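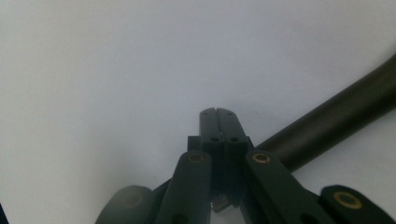
5 min read

FOR IMMEDIATE RELEASE

Zornero Opens Date-Change Desk for Couples Who Had to Move Their Wedding

One order, one reprint, one phone number. Free redesign of invitations and day-of paper for postponed weddings, whoever printed the first set.

HAWTHORNE, December 5, 2020 – Zornero, the wedding paper and signage studio on Rerneck Street, is opening a Date-Change Desk for couples whose wedding has been moved, shrunk, split in two or all of the above. The desk takes orders starting Monday. It covers save the dates, invitations, reply cards, menus, place cards, programs and the big welcome sign by the door.

Short version: the redesign is free. Couples pay for paper, printing and postage, and that's it. No design fee, no rush fee, no "change fee" for the second date or the third one.

It does not matter who made the first set. Couples who ordered from another studio, or from a website, or who did it themselves on the kitchen table can send in what they have. A scan is fine. A phone picture is fine as long as the wording can be read.

WHY NOW

Since August the studio has handled 222 date changes, most of them for existing customers and nearly all of them squeezed in between regular orders. Some of those couples were on their third date. A few had stacks of invitations already stamped and addressed, sitting in a closet. Others had mailed everything and then had to call the whole list one by one.

"We were doing this anyway, at night, in a spreadsheet with colors that only made sense to two of us," said a spokesperson for Zornero. "It needed its own desk and its own phone. People were leaving messages on the regular line and waiting behind somebody who wanted to talk about ribbon."

The new desk has its own line, its own email and two designers who do nothing else through the end of spring. Calls are answered the same day. Emails by the next morning, in most cases sooner.

WHAT'S INCLUDED

Redesign of any printed piece with the new date, new place or new start time. Same look if the couple wants to keep it, or a fresh one.

Up to 5 rounds of proofs. After that there's a small charge per round, but hardly anyone gets there.

Help with the wording. This turned out to be the part couples ask for most. How to say the guest list is smaller without hurting a cousin. How to say the ceremony is in the spring and the party is later. How to say bring a coat, it's outdoors. The studio keeps a sheet of wordings that have worked for other couples and will send it to anybody who asks, order or no order.

Change-the-date cards. Flat card, one side or two, with a matching envelope. These can be printed and handed to the post office within 32 hours of the last proof being approved, weekdays.

Stickers and belly bands for invitations that are already printed but not mailed. A lot of paper can be saved this way. The band wraps around the folded card with the new date on the front. Cheaper than a reprint by quite a bit, and it looks like it was meant to be there.

Small runs. The studio's usual minimum was 500 pieces across an order. For the Date-Change Desk there is no minimum at all. Nine invitations is an order. So is one menu.
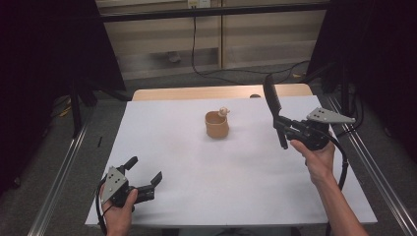 Small terracotta-colored cup with a tiny pale figurine at the rim.

WHAT'S NOT INCLUDED

Calligraphy by hand is still charged at the normal price, since that work goes to outside calligraphers and they need to be paid for it. Foil and letterpress can be done but plates have to be remade for a new date and the plate cost is passed on as is. Custom wax seals, same. If the seal only has initials on it the old one can be used again, so please do not throw it out!

Postage is charged at what the post office charges. Returned mail goes back to the couple, not to the studio.

The desk can't fix venue contracts, catering deposits or anything with a lawyer in it. Couples do ask. The answer is sorry, no, talk to the venue.

HOW IT WORKS

Step one, call or write. Have the new date if there is one. If there isn't one yet that's okay too, the studio can set up everything with the date left open and drop it in later.

Step two, send the old design. Zornero customers can skip this, the files are kept.

Step three, proofs. First proof goes out in two working days, by email as a PDF. Couples who want to feel the paper can have a sample mailed. Allow a few days extra for that and more around the holidays.

Step four, print and mail. The studio can mail the finished pieces straight to guests from an address list, or send the box to the couple. Address lists are deleted after the job unless the couple wants them kept for thank-you cards.

Please send address lists as a spreadsheet and not as a photo of a notebook. The desk will type up a notebook if it has to. It takes longer and there will be mistakes in the zip codes.

TWO-PART WEDDINGS

A good share of the orders since summer have been for what the studio calls two-part weddings. A tiny ceremony now, with parents and maybe a few friends, then the big party when it can happen. Paper for these is a bit tricky. There are two guest lists, two dates, sometimes only one of them known, and guests who need to get one card but not the other.

For these the desk has put together a set called Norex. It has an announcement card, a ceremony invitation in a small run, and a party card with a blank band where the date goes later. All three are cut to the same size so they sit together in one envelope or go out seperately months apart. The paper is set aside from one batch under the couple's name, so the white of the first card matches the white of the last one. Anyone who has held two different whites next to each other knows why.

Norex comes in nine colors. Sage and rust have been the most asked for. The navy is on backorder until after the new year.

"Couples were apologizing to us for having a small wedding," the spokesperson said. "A small wedding still gets a nice invitation. Somebody's grandmother is going to keep it in a drawer. So we wanted a set that isn't just the big one with pieces taken out."

WORKING WITH VENUES AND PLANNERS

Planners can open one account and run all of their moved weddings through it. Each couple gets a separate proof page so nothing gets crossed. The planner sees everything, the couple sees theirs only.

Venues in Hawthorne and nearby can ask for a stack of printed date-change guides for their front office. Free, pickup only. It's a folded sheet with a timeline, when to tell guests what, when to reprint and when a phone call does the job better than a card. Short verison is also going up on the website next week.

Some of what's in the guide:

Tell guests the old date is off as soon as it is off. Don't wait for the new one. People have flights and dog sitters.

Immediate family by phone first, then the card.

Wait on menus and place cards until two weeks before. Guest counts keep moving and these are quick to print.

Keep one copy of the original invitation. Couples who tossed them have come back asking for a copy to frame, the old date and all.

Put the wedding website on everything. If the date moves again the website can be changed in a minute, the card can't.

PRICES

Change-the-date cards, stickers and belly bands are priced per piece, and the full list is posted at the counter and on the website. Norex sets are priced by guest count. Prices hold until the end of March and will be looked at again then. Orders placed before that keep their price even when the wedding is later, or moves again.

Couples who paid Zornero a design fee for a redesign between August and now will get it back as a credit. No need to call about it. An email with the amount goes out this week, please check the spam folder. Credits don't expire and can be used by somebody else, a sister or a friend, if the couple is all done with paper. Fair enough.

VISITING THE STUDIO

The Rerneck Street studio is open by appointment. One household at a time, masks on, about half an hour per visit. The paper drawers are open to touch and there's hand sanitizer at the door. Video appointments are also available and have been working fine, although color is hard to judge on a screen and the studio would rather mail swatches first.

Pickup is at the side door. Ring the bell and step back please. Saturday pickups only if arranged before.

ABOUT ZORNERO

Zornero designs and prints invitations, signs and day-of paper for weddings in Hawthorne and by mail. Everything apart from foil, letterpress and calligraphy is printed in house. The studio also does baby announcements and, in the slow months, a wall calendar.

MEDIA CONTACT

Zornero press desk, Rerneck Street studio, Hawthorne. Product samples and print-size photos of the Norex set on request. Please include your deadline in the subject line, it does help.

###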